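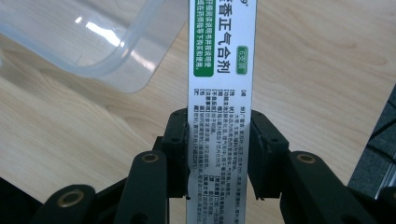 Duda bat gleich zu Beginn darum, die Packungen mit chinesischem Aufdruck auf der Vorderseite deutsch zu beschriften, sonst finde im Bedarfsfall keiner das Richtige. Dem wurde zugestimmt. Etiketten besorgt Manole.

Startseite | Verein | Protokolle | Termine | Kontakt

Protokoll der Besprechung Hausapotheke und Ablage
Roso, Gemeinschaftsraum, Beginn 17.30 Uhr

TOP 1: Aufbewahrung
Arzneimittel kommen künftig in durchsichtige Kunststoffboxen mit Klappdeckel. Die Schuhkartons werden entsorgt. Umverpackungen bleiben dran, damit Dosierung und Lagerhinweise lesbar sind. Beipackzettel nicht herausnehmen. Eingeräumt wird am hellen Holztisch, danach kommen die Boxen in den Schrank.
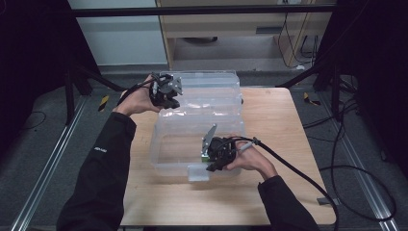

TOP 2: Bestellung
Angebot der Firma Statano über 30 Boxen liegt vor. Bumetov hat nicht geantwortet. Beschluss: Bestellung bei Statano, zwei Enthaltungen. Schrankschlüssel bleibt am bisherigen Platz.

TOP 3: Verfallsdaten
Durchsicht zweimal im Jahr, das nächste Mal im August. Abgelaufenes geht nicht in die Box zurück. Liste hängt innen an der Schranktür.

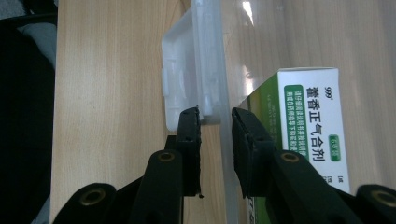

Roso, 15. Januar 2024
Ende der Besprechung 18.40 Uhr. Für das Protokoll: Aniela Duda

Kommentare (2)

gerti_m: Kommen Pflaster und Binden auch in die Boxen oder weiter in die Schublade?

Manole: Schublade. Etiketten sind bestellt.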